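Fast reading

Fast reading, also sold as speed reading, is a loose group of methods that claim to raise the rate at which a person takes in printed text without a matching loss of understanding. The claim is old, popular and poorly supported. Most of the methods do make people move through pages more quickly. Whether what they are doing at that pace should still be called reading is disputed.

Claims

Course sellers usually quote a starting pace of 200 words per minute for an untrained adult and promise several times that figure by the end. The starting number is rarely explained. It depends heavily on the text, the language and what the reader is asked to do afterward, and a low starting figure makes any later gain look larger. The final score is often taken on an easier passage than the first one, a practice that critics have complained about for decades and that has not gone away.

Methods

Pacing. The reader runs a finger, pen or card under the line and tries to keep up with it. Supporters say this cuts down on backward glances. Many of those glances happen when a sentence has been misunderstood, so removing them may also remove the repair.

Silencing the inner voice. Students are told to stop "hearing" the words, sometimes by humming or counting under the breath. The inner voice appears to help with hard sentences, and blocking it tends to hurt understanding of anything beyond simple material.

Wide viewing. The reader is taught to take in a whole line or even a whole page at a glance. This is the weakest of the claims. Sharp vision covers only a small area around the point of focus, and drills do not enlarge it.

Word-by-word display. A screen flashes single words at a fixed spot. The eyes stay still, but the reader can't slow down for a hard word or go back to an earlier one.
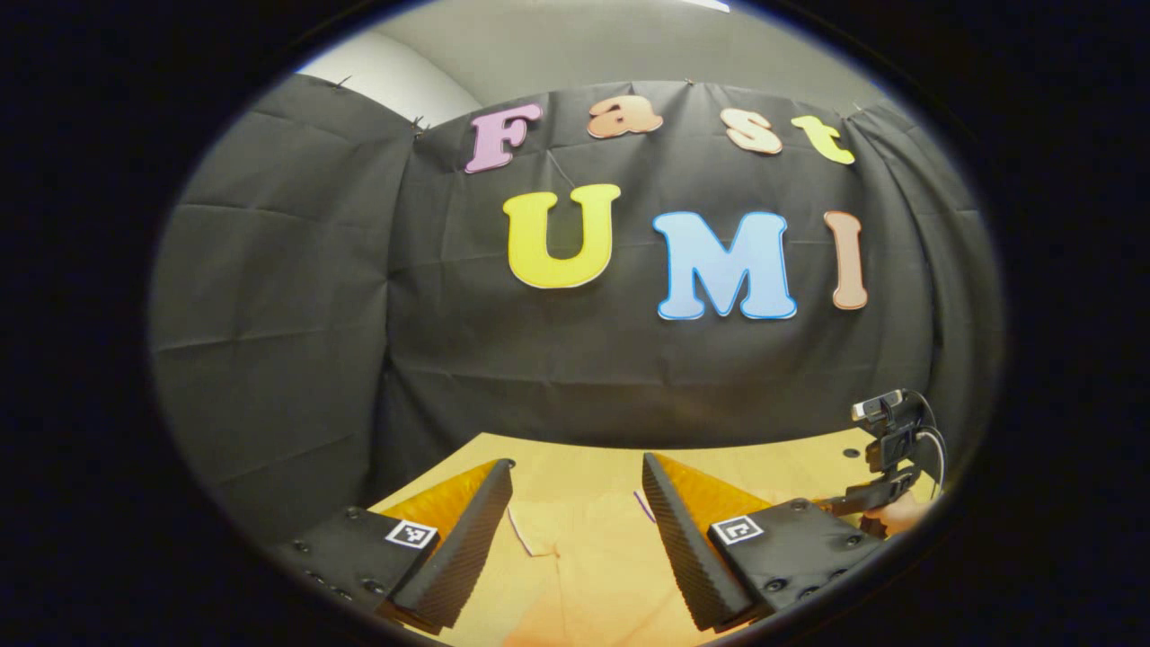 Courses and software

The Plinby course, a set of workbooks with weekly timed drills, is typical of the trade. Its handbook reported that 83 percent of students doubled their pace. It did not say how many had dropped out before the final test, and the comprehension questions could in many cases be answered by someone who had never seen the passage. Clustum, a later word-display program, dropped the questions altogether and let users rate their own understanding.

The Likgate trial

The Likgate trial followed 124 adults through eight weeks of training and is often cited by both sides. Pace went up. Scores on detailed questions went down, while scores on general questions held steady. Leopoldo Montes, who reviewed the trial, argued that the students had learned to skim with confidence, and that the same result could probably be had by telling people to hurry. Supporters answer that skimming is a useful skill. That is true, but it is a smaller claim than the one in the advertisements.

The trial had no untrained comparison group, a flaw that limits what either side can take from it.

Related topics

Skimming
Eye movement in reading
Reading comprehension
Vocabulary size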